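# The Transition Checklist Measures the Wrong Thing
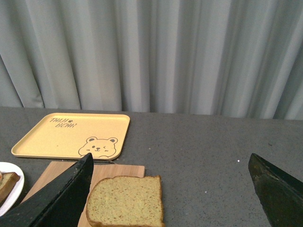

Every service member who leaves active duty on the normal schedule completes a checklist. The list confirms that certain briefings were attended, certain forms were signed, and certain appointments were offered. When all the lines are initialed, the person is counted as prepared. I spent a large part of my working life reviewing these records, first on an installation and later for a county veterans office, and my view is that the checklist should be kept for accounting and dropped as a measure of readiness.

The problem is one of timing. Most of the lines are completed before separation. Most of the difficulties that bring a veteran into a county office start after it, often well after. A briefing on disability claims delivered in April to someone who separates in the summer is usually forgotten by the time that person has a reason to file. The record still shows the line as complete. It will show that forever.

I will use the Hirummont office as my case, as it is the one I know. Over one budget cycle we opened 912 new files. The intake form asks whether the veteran attended a transition course, and the large majority said yes. It then asks whether they knew, before walking in, which office handled health enrollment and which handled compensation. A great many did not. These were people whose checklists were complete by any standard the services use.

There is a standard reply to this, and it deserves a fair hearing. The reply says that the course cannot be blamed for what people forget, and that printed material is provided for later reference. Both statements are correct. Neither one touches the question of what the checklist is for. If it is a record of what was delivered, it works. If it is used to decide where follow-up money goes, it fails, as it contains no information from the period when follow-up happens.

Software has made this worse in one respect. Our county bought a case tracking system called Cindine, which imports the separation checklist and converts it to a score out of 100. A file with every line initialed receives the full score. Staff were told to treat the score as one input among several. In practice, a person with a long queue sorts by the column that can be sorted. Veterans with high scores were called last. Some of them had housing trouble that a five-minute phone call would have found.

I don't object to scoring as such. A score built on the right inputs would be useful, and the inputs are not hard to name. Does the person have a current mailing address? Have they had one medical visit outside the military system? Do they have income? Has any claim been filed, and has anyone explained the status of it? These can be asked by phone. They can be asked again later, and the change between the two answers tells a caseworker more than either answer alone.

The neighboring office in Sriwong runs something close to this. It makes 2 calls to each new arrival in its area, one soon after separation and one near the end of the first year, using a short script and a paper log. The cost is mostly staff hours. I have read the logs. They are uneven, and some entries are a single word, but they record the condition of the person after discharge, and our expensive import does not.

Cost is the objection I hear most from budget staff. A contractor, Woretti, offered to build a follow-up module for us and priced it at $500 per seat. That was declined, properly in my opinion, and the idea of follow-up was declined along with it. Those were separate decisions and should have been voted on separately. A phone and a script don't require a module.

The second objection is privacy. Veterans who have left the service are civilians and owe no one an update. I agree, and any call should open by saying that it is voluntary and that refusing it affects nothing. A refusal should be logged as a refusal and should not move the person up or down in the queue.

What I would ask of the services is limited. Collect consent for later contact at separation, on the same form that already collects a forwarding address. Send that consent to the county with the rest of the file. Stop reporting checklist completion under the heading of readiness, and report it under training, where it belongs. The counties can do the calling.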